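작은 부품을 다루는 기구, 봉합사를 잡는 턱

글 Ľubica Ondrejka
2024년 1월 24일

Dralura 작업실의 봉합 실습은 매회 같은 순서로 진행된다. 부품 점검, 기구 체결 확인, 조직 배치, 봉합사 통과, 매듭. 한 회는 50분이고, 이 가운데 점검과 체결 확인에 16분이 배정되어 있다.
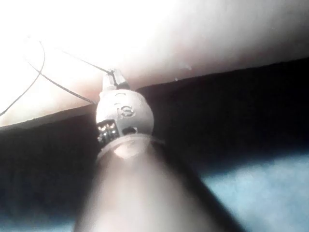
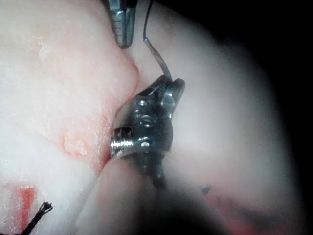
사진 제공: Dralura

흰색 플라스틱 부품에서 먼저 확인할 곳은 커넥터다. 왼쪽 아래에 붙은 검은 사각 커넥터에는 작은 금속 핀이 두 줄로 배열되어 있다. 핀이 휘면 접촉 저항이 불규칙해지고, 육안으로는 정상과 구분되지 않는 경우가 많다. 점검 담당 Ľubomír Vlček는 확대경으로 핀 열의 평행도를 본 다음 위쪽의 작은 흰색 클립으로 넘어간다. 클립에서 나온 배선은 매우 가늘다. 당김 하중이 걸리지 않도록 여유 길이를 두되, 작업 영역으로 늘어지지 않게 정리하는 것이 원칙이다. 부품 앞면에는 알파벳 S 모양의 표시가 양각되어 있다.

금속 기구의 헤드는 구조가 조밀하다. 둥근 몸체 전면에 체결 요소 세 개가 모여 있으며, 가운데의 일자 홈 나사가 가장 크고 위아래로 작은 핀이 하나씩 놓인다. 왼쪽으로는 짧은 나사산 구간이 돌출되어 있다. 이 구간은 세척이 까다롭다. 골에 이물이 남으면 다음 체결에서 축이 미세하게 기운다. Vlček는 부드러운 솔을 나사산 방향으로 돌려 쓰며, 가로로 문지르는 방식은 권하지 않는다.

턱의 길이는 짧다. 짧은 턱은 같은 구동력에서 끝단의 파지력이 높고 휨이 적은 반면, 벌어지는 폭에 제약이 있다. 봉합사처럼 가는 대상을 잡을 때는 이 제약이 문제되지 않는다. 주의할 점은 실의 손상이다. 턱의 모서리에 걸린 실은 인장 강도가 떨어지므로 매듭에 들어갈 구간은 되도록 잡지 않는다.

보조 기구의 턱에는 가는 가로 톱니가 있다. 톱니는 미끄럼을 줄이지만 연한 조직에는 눌린 자국을 남길 수 있다. 교육 과정에서는 조직을 집는 시간을 줄이고, 턱의 바깥 면으로 가볍게 받치는 동작을 먼저 익히게 한다. 조직 표면의 수분 관리도 항목에 들어 있다. 표면이 마르면 바늘 통과 저항이 커져 연습 조건이 달라진다.

Sotach 규격의 점검표는 4쪽 분량이며 기구 편과 배선 편으로 나뉜다. 배선 편은 5월에 개정되어 클립 체결 상태와 커넥터 핀 상태를 별도 항목으로 기록한다. 기록 양식의 보관 기간은 2년이다.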